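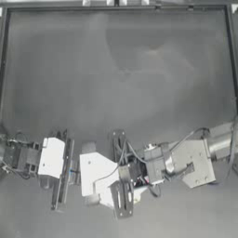

The short version is that I am keeping the parallel jaws and sending the Kinsella adaptive fingers back. The long version took most of June.

Both sets bolt to the same wrist plate with the same servo, so the only variables were finger geometry, pad material and the grip current limit. Controller is still the Pelell board, firmware unchanged. I ran everything at half speed after Niamh Mulligan pointed out that my spring tests had mixed two acceleration profiles, which made those numbers useless.

The Kinsella fingers are good on anything boxy. On thin film packaging they wrap too early. The distal link starts to curl before the pad has any real normal force, and the film slides out along the curl. I tried raising the current limit in steps up to 143 on the Pelell scale (unitless, thanks) and the curl just happened faster. Out of 48 picks on film I got 6 I would call usable.
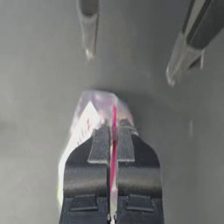

Clear plastic is a separate problem, and mostly a camera problem. Auto exposure on the wrist camera hunts whenever a highlight moves across the plastic, and the segmentation mask breaks up with it. Locking exposure fixed most of that. I also dropped the gain and accepted a darker background. The remaining failures are depth errors, which no amount of exposure tuning will help, so for now I close on contact current and ignore the depth estimate for the last part of the approach.

The parallel jaws need better alignment going in. If the yaw is off, one pad touches first and pushes the item away from the other. Once aligned, though, they hold narrow packaging well with a low current limit, and the flat pads leave a predictable contact patch.
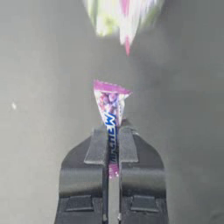 Parallel jaws on a small candy packet, gripped at the narrow lower end.

Cable routing is the next job. The bundle at the elbow has too much slack for the folded pose and I don't trust it over 2,000 cycles. Fergal Gilmartin suggested the Drusa clips. If anyone has run those next to a servo housing, leave a comment with the bend radius you used.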